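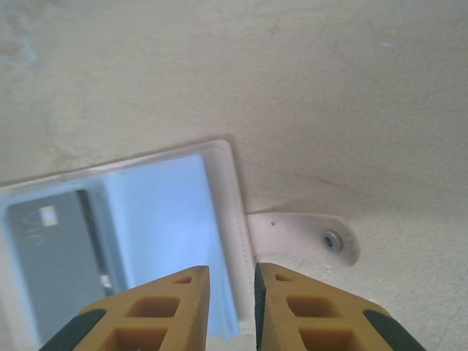 Card holders are this week's topic, and I'm going to spend longer on them than you'd think they deserve, because almost everyone in the group brought in one that won't close. We did drawers last time and you all did great with those (mostly!). A holder is a drawer you carry around, so a lot of the same thinking applies. Look at how a gray VIP card partly overlaps a light blue one in the white holder, with the blue one hanging a bit past the end of the opening. That's the sort of thing I mean by a lazy stack. You can read the VIP, so you assume you know what's in there, and whatever is tucked underneath drops out of your life for a year.

Start by taking everything out. Yes, everything, including the parking stub. When I first taught this at Alanley, Hartmut Stüber had 3 punch cards for the same bakery, none of them full, and he was really annoyed with himself. The bakery let him combine them, so ask before you throw yours out.

Spread it all on a table with some space around it and make two piles.

Pile one: things you've shown or swiped in the last 2 months.
Pile two: all the rest, including cards you feel guilty about.

Don't sort by color at this stage. I know it's tempting, and it looks lovely, but a blue gym card and a blue library card have nothing to do with each other.

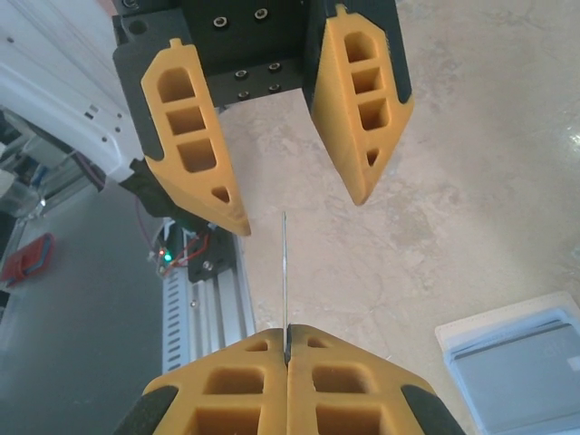
Now pile two. Go through it one card at a time and say out loud what it's for. If you can't say, it goes in an envelope with the date on it. I still have mine from the first time I ran this course, marked 16 December 2023, and I've opened it once, for a Gedivby points card that had expired anyway. Expired bank cards don't go in the envelope. Cut those through the chip and the stripe and put the halves in separate trash bags.

A word about sleeves. Some of you asked about the Dreßler ones with the clear window. They're fine, I use them, but they add thickness, and a holder made for bare cards gets tight very fast. Try two sleeved cards before you do the whole lot. 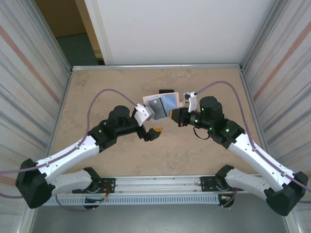
Putting things back is slower than taking them out, so please don't save it for the bus. Lay the cards down in the order you use them, most-used last so it ends up on top. Square up the edges by tapping the stack on the table, short side first and then long side. If one card sticks out, pull it and look for a second card stuck to its back. Detlef Ruppert found an Otudura gift card that way with $400 on it, which I bring up every single time and will keep bringing up.

Soft things get the same treatment. Glasses cloths, little drawstring pouches, the cloth that came with your phone: fold them so a plain side faces out, and give them their own spot.

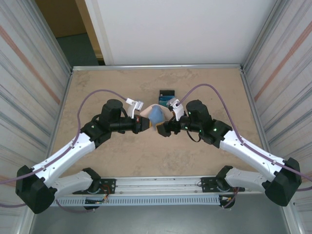

Fig. 4. Light blue facing forward, with a pale peach layer showing.

For next time: bring your holder, your envelope, and one pouch or cloth you carry every day. And write down how many cards you started with. My own house total, counting every drawer and coat pocket and the shoebox of old phone cards, was 1,643, so I promise you won't shock me.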